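Home & Kitchen Hints
Coasters and Mugs: Looking After the Things We Use Every Day
by Grethe Brøndum

I grew up in a house where a cup set straight down on the table brought my mother in from two rooms away, so I suppose it was bound to happen that I would end up with strong feelings about coasters. Several of you wrote after the June page asking how to get old paper and label glue off wood without ruining it, and a few more asked about mugs, so I have put the two together and made a fresh pot of coffee to see me through.

Start with the wood, as it needs the most patience.

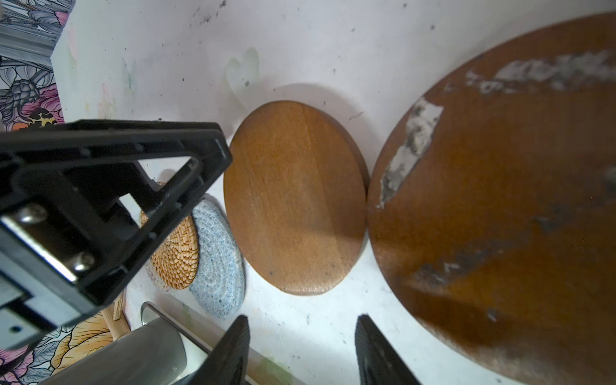 Label glue and wood finish are both softened by a lot of the same things, so the trick is to go after one and leave the other alone. Begin with the mildest thing in the cupboard, and by that I mean a soft cloth wrung out in warm water with a drop of dish soap. Lay it over the paper for a minute or two, then lift a corner with your fingernail or an old plastic card. When whitish patches have dried on in wide streaks, as they have on the bigger, darker round, don't try to get them all up in one sitting. Do a patch, dry it well, and come back after lunch. If the paper goes but the stickiness stays, rub in a little cooking oil, leave it 9 minutes (I set the timer, or I wander off and forget) and wipe it away with a clean cloth. Try the oil on the underside first – some finishes go dull, and it is better to learn that where it doesn't show.

Please keep the steel wool in the drawer. My neighbor Zewditu Mekonnen took some to a very nice tray once and we were both sorry for it. If you have scraped right through the finish to bare wood, a light sanding with the grain and a thin coat of paste wax will do for a piece that only ever holds a cup. I buy the small tin of Trunell wax and it lasts me years.

Now for the mugs. Coffee and tea leave a film so slowly that you stop seeing it, and a dark glaze hides it better than a pale one.
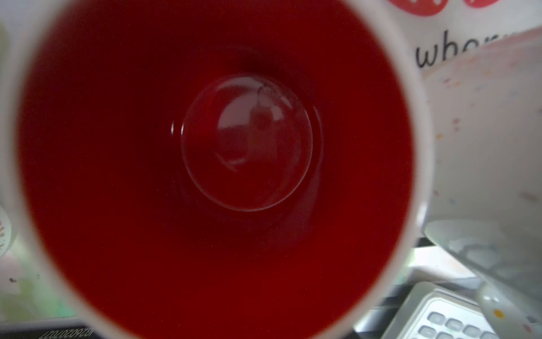

Red glaze inside, white at the rim.

With a deep color like that I go by touch. Run a clean finger around the wall and over the bottom, and if it drags, make a paste of baking soda and a few drops of water and go around gently with a damp cloth. Pay attention to the place where the wall meets the floor of the mug, which is where a sponge tends to skip. Rinse twice. Baking soda dries to a white powder and it looks dreadful on a dark glaze.

For pale mugs you can use the same paste, and for an old tea stain fill the mug with hot water, add a spoonful of baking soda and let it sit overnight.
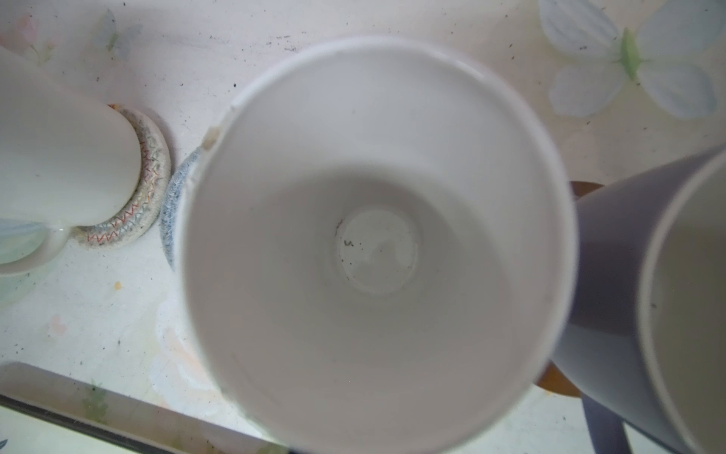
In the morning most of it wipes out with no scrubbing to speak of, and what is left will usually go with a second soak. Do feel along the rim while you have the mug in your hand. A rough spot that catches your finger will catch your lip too, and I would move that mug to the desk for pencils.

Rope coasters are less fuss than people think. Shake them out, dab any spots with cool soapy water, press them in a towel and dry them flat under something heavy, such as a cookbook. Never wring them, or the coils pull out of line and they come out shaped like a saucer – a cup will rock on them ever after. Colored stitching can run, so press a damp white cloth on the back before you wash the whole thing. 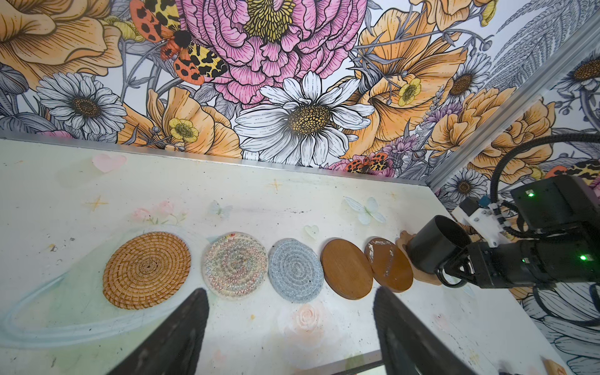

Home & Kitchen Hints, No. 51, page 7

Woven rattan wants hardly any water at all. A dry toothbrush worked along the spiral gets the crumbs out, then a barely damp cloth, then a good airing on its edge. I like to set the whole lot out in a row before they go back in the holder, the rattan and the rope and the wood side by side, so that I can see which ones need more time. Anything that still feels cool to the touch is probably damp inside, and it shouldn't be stacked.

When you do stack them, put the wooden ones together and slip a scrap of felt between any two that have been freshly waxed. Give new wax a full day before you set a hot mug on it.

Next month, if the weather lets me into the garage, we'll do drawer runners and candle stubs. Keep your letters coming, and do tell me what you use on sticky jar lids.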